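Zinville Home & DIY Board > Walls, Floors and Ceilings

Fuzzy grey stuff on the walls, keep it or rip it off?

tansyroad
New member
Posted 7:42 pm
Hello all, first proper post so be gentle! We got the keys to our place in February and I've spent every spare evening on the downstairs so far, but the back room is next and I'm stuck before I've even started. The walls in there have this grey covering on them. It's rough and speckly and I go back and forth on whether it's a thin carpet or some sort of heavy fabric. It goes right down to the skirting and it has been stuck on by somebody who meant it.

My other half loves it (the room is lovely and quiet, I'll give him that). I think it makes the place feel like the inside of a car boot. I'd like plain painted walls, he'd like to leave it and buy a sofa. Has anyone had this in a house and what did you do?

muckle_dan
Regular
Posts: 2,000
Posted 7:58 pm
Rip it off. Wall carpet holds dust like you wouldn't believe. We had a brown version up the stairs and my eyes stopped itching the week it went in the skip.

Do a test patch low down behind where the sofa's going, get a scraper under a corner and pull slowly. If it comes away with the backing in one sheet you'll be finished in an afternoon. If the face peels and leaves the backing behind, put the kettle on, you'll be there a while.

Pellworth
Regular
Posted 8:15 pm
I'd say the opposite of Dan, as usual. Live with it for a winter first. I've got felt on one wall in my box room and it's the warmest room in the house, plus I can practise the clarinet without next door banging on the wall. You can't put it back once it's gone and you don't know what the plaster's like underneath. People used to cover walls like that to hide a multitude of sins.

muckle_dan
Regular
Posted 8:21 pm
And if there are sins I'd want to know about them before I bought a sofa!!

Pellworth
Regular
Posted 8:24 pm
You'd want to know about them before you bought a cushion, Dan.

tansyroad
New member
Posted 8:40 pm
Ha, you two sound like our kitchen table. We did find an old bill in the meter cupboard from an Armindo Amaral for "walls, back room", no mention of what he put on them, only the total and a very nice signature. I did ring the number and it's a nail salon now.

hobnob_lil
Member
Posted 9:03 pm
Before you do anything, hoover it. I mean it, soft brush, top to bottom, twice. I was all set to strip mine and then I hoovered it and it came up a completely different colour, and I kept it another 2 years. After that a barely damp cloth with a tiny drop of washing up liquid, dab don't rub. Try it somewhere hidden.

If you do end up stripping, I used Plarero remover on the glue that stayed behind and it was fine, a bit smelly. Windows open, old clothes. Gloves as well, I didn't and I regretted it.

craigmount
Member
Posted 9:17 pm
How old is the house? If the glue could be an old one, or there's a textured coating under the covering, get it tested for asbestos before anyone starts scraping or sanding. Not trying to frighten you, it's a sample in a bag and a short wait. And please don't dry sand old glue whatever you find.

Other question is damp. Is it an outside wall? Fabric on a cold outside wall can hide all sorts. Have a feel along the bottom after a wet spell and have a sniff.

tansyroad
New member
Posted 9:31 pm
One wall's outside, the others aren't. Doesn't smell of anything that I've noticed, but I'm a bit bunged up so I'll send himself in for a sniff. Good shout on the testing, I hadn't thought of it at all and I had the scraper in my hand last night!

Can you paint straight over it? My sister says you can and I don't believe her.

hobnob_lil
Member
Posted 9:36 pm
You can but it drinks paint. My neighbour did hers and went through tub after tub and it ended up feeling like a doormat. I wouldn't.

Pellworth
Regular
Posted 9:44 pm
Agree with Lil, don't paint it. If it's the colour that's the trouble, put up battens and have shelves across the worst wall. Books are good for the sound as well. Joubert on the ring road does cut-to-size shelving and they'll do it while you wait if you go early.

muckle_dan
Regular
Posted 9:52 pm
Any chance of a picture? Hard to say what it is from "fuzzy".

tansyroad
New member
Posted 10:20 pm
Here you go, it's the stuff on the left.

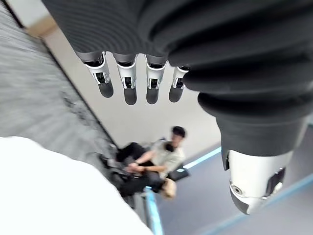
Grey wall covering, left-hand side

I put darker patches down to age when we viewed the place but looking again I'm less sure.

muckle_dan
Regular
Posted 10:28 pm
Still couldn't swear to carpet or fabric, but it's got that speckle. My vote hasn't moved, off it comes.

craigmount
Member
Posted 10:33 pm
It's the darker patches I'd look into. Could be ordinary grubbiness, could be damp, could just be the pattern of it, and a photo won't settle that. Borrow a moisture meter and go along the wall at knee height, then again at shoulder height. If the low readings and the high readings match, and they're the same as on an inside wall, I'd relax.

hobnob_lil
Member
Posted 10:41 pm
Hoover first!! Then see if they're still there.

Pellworth
Regular
Posted 10:47 pm
I rather like it, sorry. Grey goes with everything. I'd have a mustard sofa against that.

tansyroad
New member
Posted 11:02 pm
Don't tell him that, he's already been looking at a mustard one.

OK so the plan is hoover, meter, ring about the test, and only then a corner behind the door. If the plaster's rough underneath is lining paper enough or am I looking at a plasterer?

craigmount
Member
Posted 11:10 pm
Depends how rough. Small dings, fill them and hang a heavy lining paper. I've used the Altov one and it hid a fair bit. If lumps of plaster come away with the covering then get someone in to skim it, and get the quote before you strip the other walls so you can stop at one if it's daft money. One bare wall and the rest left grey might even keep the pair of you happy.

tansyroad
New member
Posted 11:16 pm
He's just read that over my shoulder and said "deal", so that's the outside wall first. I'll come back when I've got the meter readings. Does anyone near Zinville have one I could borrow for a weekend?

muckle_dan
Regular
Posted 11:19 pm
I've got one, needs a battery. Message me.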